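The paper folders of Dernside

Javiera Retamal learned to fold from the back of a cereal box, one wet January when her grandmother's television had given up and there was nothing else in the house at Dernside but a deck of cards with 49 in it.

She still folds most evenings, and on the first night of every month she opens the old bakery to anybody who'd like to come and sit down with her (bring your own cushion, the benches are dreadful).
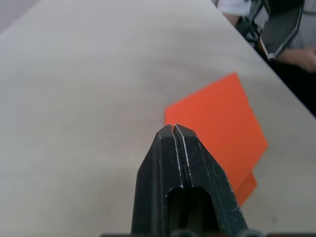 Beginners always want the fancy patterned stuff, and Javiera lets them look at it for a good long while before she steers them back to plain sheets. A strong flat colour is kinder to learn on, she reckons, and the bright orange on a pale grey tabletop is as easy on tired eyes as anything in the cupboard. Her own favourite is a heavy paper called Oshima, which she rations like good chocolate.

Weidong Long drives over from Riltmont, 24 kilometres of potholes, and he's the strip man. Give him a narrow length of paper and he'll plait it, coil it or knot it into a star while telling you all about his tomatoes – and he'll want you to have a go too. 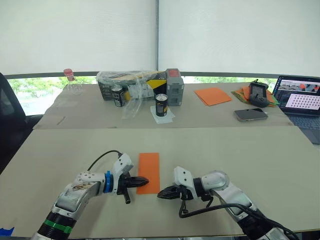 A crane for every letterbox

Last winter the pair of them set out to fold one bird for each household on the district mail run. They got to 1358 and were, Javiera says, thoroughly sick of beaks.

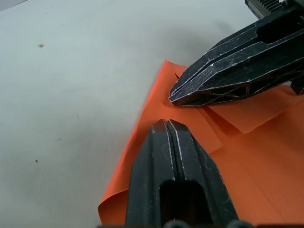

Gritutlow, March

The birds have come up the valley with us in 2 apple boxes, and the hall smells of floor polish and scones.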